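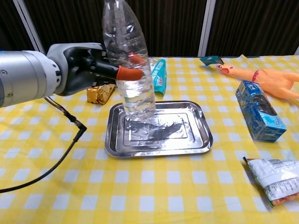

Trelley sets a stricter line on refill bottles

By Lorraine Gosling
March
Print | E-mail
72 shares | 3 comments

The regional water bottler Trelley will move its still water into a returnable plastic bottle this spring, after a trial in the town of Notdale that ran through the winter. The bottle is heavier than the single-use version it replaces, carries a deposit, and goes back to the plant to be washed, inspected and filled again.

Maximiliano Godoy, who runs packaging engineering at the company, has spent most of his working life on closures and bottle walls. He joined Trelley from Iglesias, a contract filler that handled juice and vinegar, and he was hired to decide whether a returnable bottle could be run on the existing line at Zirnholm without replacing the filler.

"The filler was never the problem," Godoy said. "It can fill nearly anything that has a neck and stands up. The washer was the problem, and after that, the inspection."

A single-use water bottle is made as light as the carton stack and the shelf will allow. The wall is thin, and the horizontal ribs pressed into it supply much of the stiffness that the material does not. Squeeze an open one and it folds between the ribs. Capped and full, it holds its shape well enough to carry the weight of the layers above it on a pallet.

A returnable bottle cannot be made that way. It has to survive handling while empty and uncapped, then a caustic wash, then the capping head. Deep ribs are also a cleaning problem.

"A rib is a groove from one side and a ridge from the other," Godoy said. "From the inside, the water jet hits the ridge and leaves a shadow behind it. If the rib is shallow and the radius is generous, the shadow is small. If somebody in marketing has asked for a deep rib with a crisp edge, you will find out about it in the residue test."

The Trelley design keeps the ribs but makes them wider and shallower than those on the old bottle. Most of the stiffness comes from the wall. Godoy declined to give the wall thickness or the weight, saying both were still being adjusted with the supplier of the preforms, the small molded tubes from which bottles are blown.

Wash temperature was the next constraint. Glass can be washed very hot. The polyester used for most water bottles begins to shrink well before those temperatures, and it does so unevenly, with the shoulder and the base moving first. A bottle that has shrunk a little still looks acceptable to a customer, but its fill level will sit too high, and a bottle with a distorted base will rock on the conveyor.

"People imagine the bottle comes out of the washer looking like a raisin," he said. "It comes out looking fine. You measure it and it has lost volume. Then it goes around again and loses slightly less. The curve flattens, so what you want to know is where it flattens, and whether the label still says the truth when it does."

To answer that, the company put a batch of 1,994 bottles into the Notdale trial. Each carried a code on the shoulder that was read on return. The bottles were sold through two kinds of outlet – grocery stores and office delivery – and the codes allowed the company to compare how each group aged.

The office bottles came back in better condition. They traveled in crates in both directions and were mostly emptied into glasses. The grocery bottles had a harder life. They rode in cars and gym bags, and they were refilled at home with things other than water.

Godoy said that last habit accounts for much of the inspection equipment at Zirnholm. Polyester absorbs small amounts of what is put into it. Fruit syrup and mouthwash leave a detectable flavor after a full wash, and so does anything containing solvent. The company's line draws an air sample from every returned bottle before the wash and rejects those above a set limit.

"The sniffer goes ahead of the washer, not behind it," he said. "I had that argument at Iglesias and I had it again here. If you wash first, you have put a contaminated bottle into your caustic, and now the caustic is carrying it to the neighbors. You also paid to wash a bottle you are going to throw away."

After the wash, cameras look for foreign material, residual liquid and damage to the neck. The neck gets the closest attention. The cap seals on the top surface and just inside the bore, and a nick across either one will leak under load. Scuffing on the body is treated more leniently. Two raised bands, one at the shoulder and one near the base, are intended to take the contact between adjacent bottles on the conveyor, so that the wear forms in rings and leaves the label panel clear.

Clarity was a point of some internal disagreement. The sales staff wanted the returnable bottle tinted, on the grounds that a light green would hide scuffing and set the product apart on the shelf. Godoy held out for clear.

"Tint hides wear from the customer, and it also hides things from me," he said. "A clear bottle with clear water in it is the easiest object in the building to inspect from the side. There are still optical effects. A full bottle works as a lens, and it will bend the edge of whatever is behind it. But you can account for that with lighting. I can't account for green."

A clear bottle also has more value as scrap. Every returnable bottle is eventually rejected, and rejected clear polyester can be sold back into bottle production. Tinted material usually ends up in strapping or fiber, at a lower price.

Asked how many trips the bottle is expected to make, Godoy was cautious. The design target has been shared with the preform supplier but has not been published. He said trip counts quoted in the industry are often calculated from the strength of the bottle, when the limit in practice is the return rate.

"A bottle that can do a great many trips and gets lost on its second is a two-trip bottle," he said. "We can make the wall as thick as we like and it does nothing for that number. It makes it worse, if anything, because you have lost more plastic when it goes missing."

The deposit was set with that in mind. Trelley tried three levels during the trial. The lowest had little effect on grocery returns. The middle level moved them sharply, and the highest added only a little more while drawing complaints at the register. The company has adopted the middle level for the launch and will print it on the cap as well as the label, after finding that some customers peeled the labels off.

Label adhesive took longer to settle than anyone had planned for. The label has to stay in place in a bucket of ice and then come away completely in the wash, in one piece, without turning to pulp and clogging the screens. The first adhesive failed in ice. The second came off cleanly but left a film that interfered with the new label. The third is the one now in use, and Godoy described it as adequate.

"I would not call it good," he said. "It works if the bottle surface is warm and dry when the label goes on. So there is now an air knife ahead of the labeler, and the air knife is loud, and the operators have told me so."

There is also the question of transport. A single-use bottle arrives at the plant as a preform, and a great many preforms fit in a box. A returned bottle arrives full size and full of air. That is tolerable when the trucks would otherwise be coming back empty, which is the case within the company's delivery area. Beyond it, the arithmetic changes, and Trelley has no plan to sell the returnable bottle outside the territory its own trucks cover. Customers farther out will continue to get the single-use version.

Godoy said he had been asked more than once why the company did not use glass and avoid the shrinkage and absorption questions altogether. Trelley does sell a small volume of sparkling water in glass to restaurants, and he has no objection to it.

"Glass washes beautifully," he said. "It is also heavy, and when it breaks on a line you stop the line and you clear the bottles on both sides of it, and those go in the bin. For restaurants, fine. For an office on an upper floor, the person carrying the crate has an opinion."

The Zirnholm plant will run the returnable and single-use formats on alternating shifts to begin with. Changeover takes most of an hour, the greater part of it spent on the guide rails and the capping torque. The two bottles share a neck finish, so the caps are interchangeable, and the filling valves do not have to be touched.

Further work is planned on the base. The present one has five feet, carried over from a carbonated design the supplier already had tooling for. Still water does not need them, and the recesses between the feet hold on to rinse water when the bottle is inverted. Godoy would like a simple shallow dome. New base tooling has been quoted, and he expects a decision after the first full summer of returns, when the plant will be at its busiest and the washer will be running close to capacity.

Print | E-mail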